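Foam blocks, round two

I went through the block bin again in August. We started with a bag of 42 foam cubes from Kilora and we're down to 38. Four are gone for good, two of them chewed past saving.

The rest got a wash. Warm water, a little dish soap, squeeze, rinse, squeeze again. Foam holds more water than you'd expect, so they sat on a towel for 25 hours before I put any of them back. The ones I rushed last year smelled like a basement for weeks.

For stacking I've settled on a flat table with a plain brown covering. Carpet is too soft – a tower leans by the third cube – and the old play mat had a seam right where you wanted to build. Brown also makes the colors easy to find, red and orange most of all.
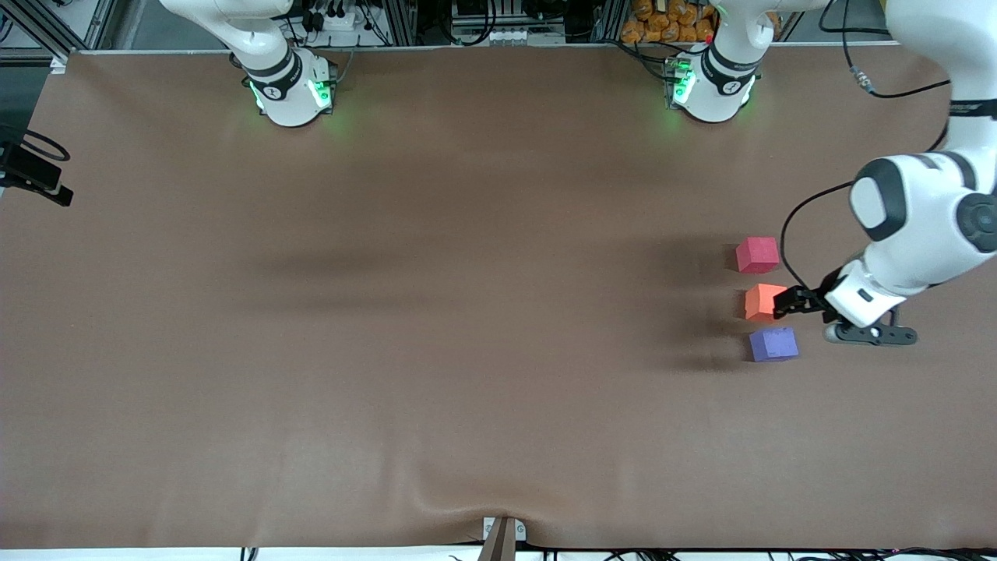
I'd still like a second bag, but Kusell only carries the larger size now and the two don't mix well in a tower. The bin itself is fine. I moved it to the low shelf and threw out the lid, which never closed anyway.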